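About Vikia

Vikia is a small baking and pantry supply company in Garadport. We sell starches, flours, sugars, leavening and simple kitchen tools to home cooks, cafes and school kitchens. We opened as a market stall and moved into our own shop on Brernholm Street 11 years ago.

What we carry

Our shelves hold 590 products. A good part of the range is ordinary stock that any baker runs out of: cake flour, baking soda, parchment. The rest is harder to find in this part of the state, such as tapioca pearls, glutinous rice flour, potato starch and wheat starch for dumpling skins. We buy in bulk where we can and repack dry goods in half-pound, two-pound and five-pound sizes. Every repacked bag is labeled with the lot number and the best-by month.

If you need something we don't stock, ask at the counter. Special orders close at noon on Wednesday. 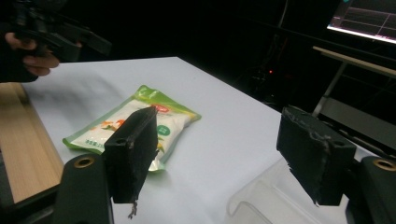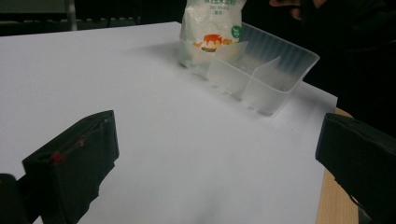
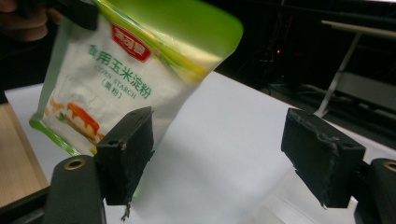
Classes

We teach in the room behind the shop. Classes are kept small and run two hours. The beginner series has 4 sessions and covers thickening sauces, steamed buns, shortbread and a basic sponge. You can take them in any order, but most people start with sauces. Ingredients are included in the fee. Please bring an apron and a container with a lid.

We also run a children's class during school breaks. An adult has to stay in the building.

Wholesale

More than 1,000 orders a year go out to cafes, bakeries and cafeterias in Garadport and the towns up the river. Delivery is handled by Hashemi Freight, a local carrier we have used from the start. Wholesale accounts need a business license and a short application — the form is at the counter or can be mailed to you.

Returns

Unopened goods can be returned within two weeks with a receipt. We can't take back repacked items unless there is a problem with the lot.

Visiting us

The shop is open Tuesday through Saturday. Parking is behind the building, entered from the alley. There is a ramp at the side door, and the bell there rings at the counter.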